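# Handheld grippers vs. teleop for hanger pick and place?

**tallowbend**

Looking for opinions before we commit to a method. The task is simple on paper: take a clothes hanger out of a bin, pass it from one hand to the other, hang it on a rail. Two arms. We have a leader/follower setup from Wultico that works fine, and we also have a pair of handheld grippers with marker cubes that we've been using since October.

With the handhelds, an operator gets through an episode in 22 seconds. With teleop the same person takes much longer and drops more hangers. So on speed there's no contest.

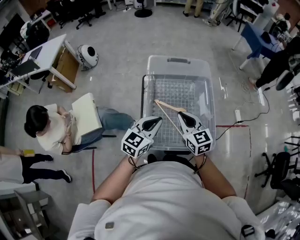

What I can't decide is whether the faster episodes are worth as much per episode. The plan was 3,000 handheld demos. I could get maybe a third of that with teleop in the same time. Has anyone trained on both for a thin, awkward object like this?

---

**gridlock_pat**

Handheld, and don't overthink it. We did coat hooks and hangers at Mutiso with 1,000 handheld episodes and the policy was usable. Not great on the handoff, but the pick was solid.

The one thing I'd change is operator training. People who are quick with the grippers do things with their wrists that your arm can't follow. Put a speed limit on it. Ours was a metronome app, which everyone hated.

---

**osmund77**

I'll disagree with that. We threw out a large part of our handheld set because the arm couldn't reach the poses. A person leans over the bin, turns their shoulders and goes in at whatever angle is comfortable. The arm is bolted down. With teleop you find out right away that a pose is out of reach, because the follower stops. With handhelds you find out when you replay it a month later.

If you have a working leader/follower rig, use it. A slow demo that the robot really did is worth more to me than a fast one that it might be able to do.

---

**tallowbend**

> With handhelds you find out when you replay it a month later.

We run an IK check every night, so it's more like the next morning. Reject rate was bad in the first week and is better now that the bin height matches the robot cell. But I take the point. The check only tells me about reach. It says nothing about whether the contact would go the same way.

---

**gridlock_pat**

Matching the bin height is most of it. osmund77, did you match yours?

---

**osmund77**

No. It was on a table and the robot worked off a low shelf. So yes, part of that was our fault.

I still think the handoff is a problem. Two hands at once, both moving, and a thing between them that flexes or swings. A person corrects for that by feel and the recording doesn't have feel in it.

---

**mirefoot**

Tracking is going to bite you before any of this does. What are you using for pose? If it's the marker cubes seen from a head camera, you lose one every time a hand rolls over or goes behind the other. On our Sterkham carts we were losing the left cube in the handoff on a good share of episodes, and the handoff is the part you care about.

---

**tallowbend**

Cubes from the head camera, plus a camera on each gripper. Here's what one of the gripper cameras gives us.
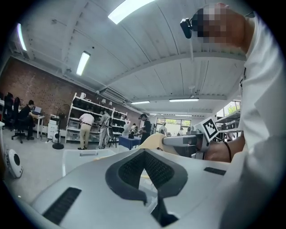 My worry with pose was always the handoff, same as yours. For that we've been trying to use one hand's camera to check the other. When the hands are at the right angle, the gripper camera picks up the tag on the other device, like here, where it's on the right and tilted up. That gives a relative pose between the two hands without the head camera. It only works for part of the motion, and the distortion out toward the sides means you need a decent calibration. I wouldn't rely on it alone.

---

**mirefoot**

OK, that's more than we had. Are you fusing it, or just using it to throw out bad episodes?

---

**tallowbend**

Just to throw out bad ones for now. If the two estimates disagree by more than a set amount, the episode goes in a review folder. Somebody looks at it or it gets dropped.

---

**quillback**

Question from the side. How much of the room do you want in there? The lens is seeing everything from the ceiling lights to people over by the shelves. We had a policy that did well in the room it was recorded in and fell apart down the hall. I'd move the cart between sessions, or crop.

---

**gridlock_pat**

Don't crop. The wide view is what lets it find the bin when the hand is off to one side. Moving the cart is good advice though. Do that.

---

**quillback**

Cropping hard, no. Cropping the top quarter did us no harm on bin work. It depends on the lens.

---

**osmund77**

Suggestion, and then I'll leave it. Do both, unevenly. Collect your handheld set, train, put it on the arms, and record teleop only for the places where it fails. Around 24 corrections per failure type was enough for us to see a difference on drawer handles. Hangers may need more.

The Nustow exporter will write both sources to the same format, but check the gripper width units. One comes out in meters and the other was normalized when I last used it.

---

**tallowbend**

The mixed plan is probably where we'll end up. I'll do the first 1,000 handheld, with the cart moved every session, and stop there to see how the handoff looks on the arms before recording any more. Thanks for the note on the width units. Ours are normalized on the teleop side, so that would have caught us.

---

**mirefoot**

Post the reject numbers when you have them, split by pick and handoff if you can.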